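Hard Water, Maltport

The assessor's first entry was made at 5 in the morning, in the pump room of the Brundescombe works. It read: hardness at intake, 400 milligrams per liter. She underlined the number and waited for the sample to be run again. The second result matched the first.

Maltport had taken its water from the chalk for as long as the town had kept records. Kettles there were replaced often. Shower heads were soaked overnight in vinegar and put back in the morning. Residents who moved away wrote to the local paper to report that their soap had started to lather.

The Skistel unit had been installed in February. It was an ion exchange softener of ordinary design, sized for 2,441 households, with two resin tanks and a brine tank between them. While one resin tank was in service, the other was flushed with salt water, rinsed and held in reserve. The changeover was handled by a controller made by Yagi, which logged each cycle to a paper strip.

The assessor had been sent because of the strip. According to it, the unit had not regenerated for 61 days. According to every tap in the town, the water was still soft.

She checked the controller clock. It was correct. She checked the salt level in the brine tank, which stood at the line painted on the wall in winter. She opened the sample port on the outlet side, drew off a flask, added the indicator and watched for the red that would mean calcium. The liquid went blue. She repeated the test with fresh reagent from a sealed bottle and got blue again.

A resin bed of that volume should have been spent in three days.

The operator on the night shift had a theory involving a second supply. They walked the main together with a flashlight, from the intake to the outlet, and closed each valve in turn. No second supply was found. When the last valve was shut, the flow stopped, as it should have. When it was opened, the flow came back.

At eight she sat down in the operator's office to write the report.
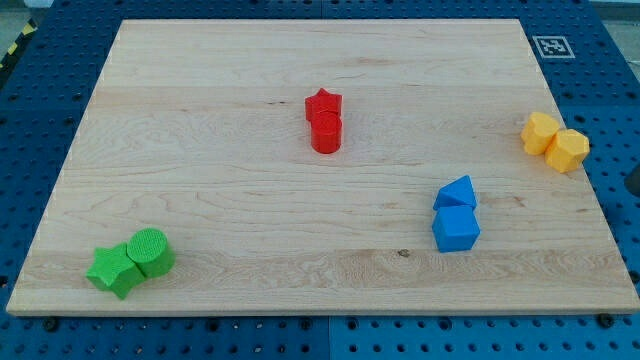

Colored shape blocks on a maple board.

The form had a box for cause of fault. She wrote "none identified" and then, after some time, crossed out the word "fault" in the heading and wrote "condition" above it. Under recommended action she put that the unit should be left in service, with the outlet tested twice a day and the results sent to the county.

She filled a one-liter bottle from the outlet and labeled it 26th August. At home, some distance inland, she poured half of it into her own kettle, boiled it and emptied it out. The kettle had a gray crust on its base that she had been meaning to deal with since spring. Where the water had stood, the crust was gone, and she could see the steel.

She put the cap back on the bottle and put the bottle at the back of the refrigerator. Then she called the works and asked the operator to read her the strip again, slowly, from the top.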